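The coat rack in the white room

Vsevolod Panasiuk has owned the same wooden coat rack through two moves and one flooded hallway. When he and Illia Kobzar took over the big white room at Stusatdale in February, it was the first thing they carried in. The floor was bare, the shade was down on the window, and they had nowhere to put their coats. 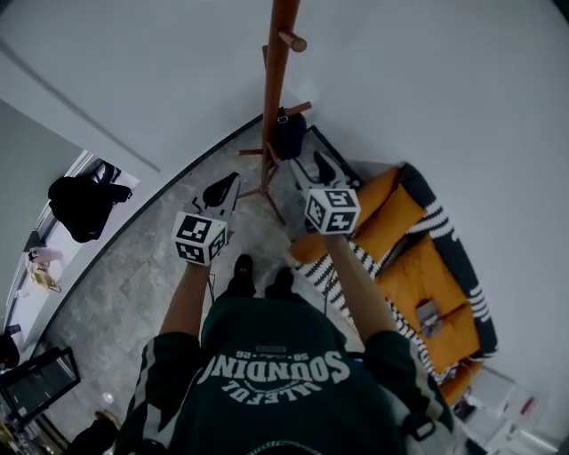
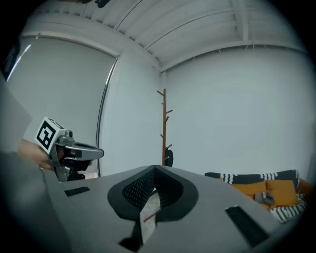
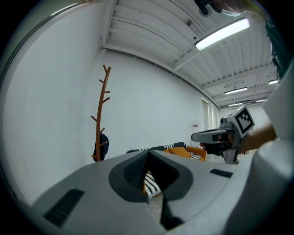

The coat rack in the large room at Stusatdale.

A coat rack is an old answer to a simple problem. It needs no wall, no screws and no landlord's permission. It takes up very little floor, and it can be picked up by one person and put down somewhere else. For people who rent, or who change their minds about where things go, that covers most of what matters.

Panasiuk and Kobzar changed their minds often. The rack started beside the door, where it got in the way of anyone coming in with their hands full. Then it stood near the window for a while. Kobzar was the one who dragged it back to where it could be reached from the seating, and it has more or less stayed there.

"I wanted to be able to put my bag up without walking across the whole room," Kobzar says. "Before that it went on the floor, and then everybody stepped over it."

The bag is the real subject here. Coats come and go with the weather, but a bag comes in every day, and it is usually the heaviest thing a rack has to hold. A full backpack with a laptop and a water bottle puts all of its weight on one side. Hang it from a top peg and the whole rack wants to lean. Hang it lower and the weight stays closer to the floor, where the legs can deal with it.

Panasiuk learned this on his own rack in his first apartment. He came home on a Thursday, hung a bag of books from the highest peg, and heard the rack go over while he was in the kitchen. One peg snapped off at the trunk. He drilled out the stub, cut a new peg from a dowel and glued it in. It has held since, though he keeps it for scarves.

If you are buying one, look at the legs first. Wide legs take up more room and catch the odd toe, but they keep the rack standing. Push gently on the trunk at shoulder height. A little sway is normal in a wooden rack. If a foot comes up off the floor, leave it in the store or plan to keep it for light things.

Then look at how the pegs are fixed. Glued pegs are neat and can be hard to repair. Threaded pegs work loose and have to be turned back in every few months, but a lost one can be replaced. The tip matters too. A thick, rounded end is kinder to a coat collar than a narrow one, which leaves a small bump in the fabric after a night or two.

Secondhand racks are worth the time it takes to find them. Kobzar looked at four before the move, thinking they would need a second one, including a painted Lirex with a metal base and a plain beech model from Keketti that was missing its top cap. He liked the Keketti. Panasiuk thought the room could manage with one, and so far it has.

What they did spend money on was the seating, low and orange, with striped pieces in black and white. Panasiuk picked the orange and then worried about it for a week. Against plain white walls it is the first thing people notice. The stripes were Kobzar's idea. He says a room with white walls and a gray marbled floor can stand some pattern, and he would add more if he were allowed.

Low seating changes how a rack is used. Sit down close to the floor and even the lower pegs are a stretch, so whatever you need has to come off before you settle. Kobzar keeps his phone charger in the front pocket of his bag and gets up for it around three times an evening. He has talked about a side table.

Care is simple. Wipe the wood with a barely damp cloth and dry it afterward. Benítez, the shop where Panasiuk buys his furniture wax, sells a small tin that has lasted him 3 years. He does the trunk and the pegs, leaves them overnight, and rubs them down in the morning before anything goes back up. Wax left tacky will mark a pale lining.

Once a season he takes everything off, checks the joints where the legs meet the trunk, and tightens what needs it. The next check is due when the heavy coats go into storage. Kobzar has been asked to empty his bag first.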